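Notes from the third floor: the car park drain, again

Hello all, and welcome to the October round-up. I was going to write about the bike store this month, but something more pressing has come along (well, flowed along), so the bikes will have to wait their turn.

Those of you who park on the lower level at Stullness Court will know the puddle. It's the one by the ramp, which you have to hop over if you're in decent shoes, and it has been there in one form or another for as long as I've lived in the building. I'd got so used to it that I'd stopped seeing it. Then in the spring a neighbour on the first floor asked me where the water went when it wasn't a puddle any more, and I had no idea at all. I've spent far too many evenings since finding out!

The short version is that the lower car park has two kinds of drain. One takes rain off the roof and the ramp and sends it straight to the brook behind the bus stop. The other is supposed to take everything that's been in contact with cars, bins or cleaning products, and send it through a separator tank and on to the foul sewer. What we seem to have is a pump in the bottom corner that was fitted years ago to deal with flooding, and which pushes its water into the first kind of drain when it should be going into the second. So whatever is on the floor down there (oil, brake dust, the blue stuff the cleaners use) may have been going into the brook every time the pump kicks in.

I say "may have been" because I'm a tenant with a torch and a drainage plan, and I'm not an engineer. I want to be fair about that. But the plan is quite clear, and so is the pipe, and they don't agree with each other.

I wrote to Sirkeo, who manage the building, back in the early summer. I got a reply fairly quickly, to be fair to them, saying that the drainage had been inspected and was "performing as intended". I asked if I could see the inspection report. That took a good deal longer, and when it came it was for the gutters. Lovely gutters, by all accounts! Not a word about the car park. So I wrote again, and this time I copied in the environmental health team at the council, and things got a bit livelier.

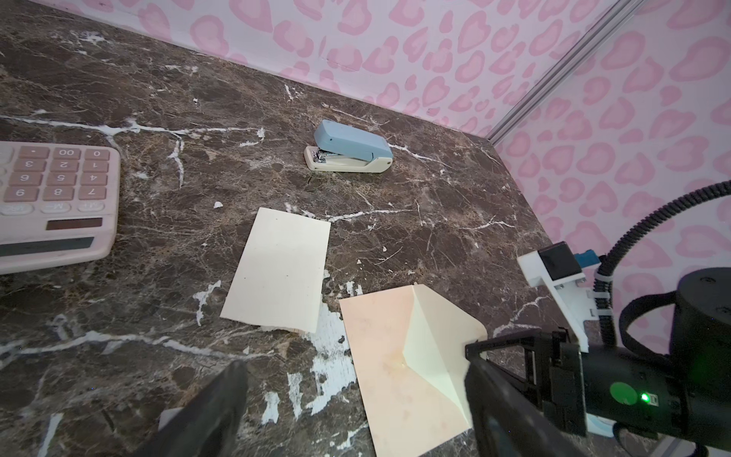 A council officer came out one morning and put dye down the drain nearest the pump. It's a very low-tech business, really, you just pour in something bright green and go and stand by the brook. I wasn't allowed to stand with her but I could see perfectly well from the bus stop, and I had my flask with me, so I was quite happy. She hasn't put her findings in writing yet and I'm not going to guess at them here. What I can tell you is that Sirkeo were back in touch before teatime, asking if I'd like to come to a meeting.

I did go, and I took notes. They've agreed to the following, and I'm setting it down so we can all hold them to it. The pump is to be switched off except when the water is actually threatening the electrics. A tanker will come and empty the sump while it's off, and the waste goes away by road. A drainage firm called Bunarora has been asked to survey the whole lower level with a camera and price up a proper connection to the foul sewer. We've been promised a copy of that survey, all of it, including the bits with the costs in.

Which brings me to money, and I know that's what half of you have skipped down to look for. There's a call-out charge of 700 pounds each time the tanker comes. Sirkeo's first idea was to put it through the service charge. I said I didn't think that was right, seeing as none of us fitted the pump, and there was a bit of shuffling of papers. They've now said they'll carry the tanker costs themselves until the survey is in, and talk to us before anything goes on a bill. I've asked for that in an email as well, and I'll pin it up by the post boxes when I get it.

If you do see a line on your next statement that mentions drainage, pumping or "exceptional water works", please don't just pay it. Take a picture of it and send it to me, or pop it under my door. There are 161 flats here and if everyone quietly pays, it'll be treated as settled. You're entitled to ask for the invoices behind any charge, and you can do it with a two-line letter. I've got a template you're welcome to copy.

A few of you have asked if the brook is safe. I'd keep children and dogs out of the stretch behind the bus stop for now, and I'd say the same about the little pool where the pipe comes out. The officer suggested that herself. Further along, past the footbridge at Stan, there's a lot more water joining it and the council hasn't said anything about that part. If you see a rainbow film or smell anything like paint or petrol, ring the pollution line while it's happening and note the time. They can't do much with "it was a bit whiffy last week", as I was told, quite kindly.

And please, can we all help a little from our side too. No washing cars on the lower level, even with just a bucket. No tipping mop water down the grating by the lift. I know we've all done it (I certainly have, before I knew) but it all ends up in the same place, and it would be a shame to hand Sirkeo an excuse.

If your car drips oil, there are drip trays in the bin room that anybody can take. There are 10 left as I write this. Slide one under and empty it into the sealed drum, which is the one with the yellow lid.

The next residents' get-together is in the ground floor lobby at 7 in the evening, same as usual, and the date will be on the noticeboard as soon as Bunarora have told us when they're coming. They'll need the bottom row of bays clear for the camera van, so if you're in one of those, have a think about where you could move to for a day. The upper level should have room, and there's always the street after the school run has cleared.

Bike store next month, I promise. I have opinions about the hooks.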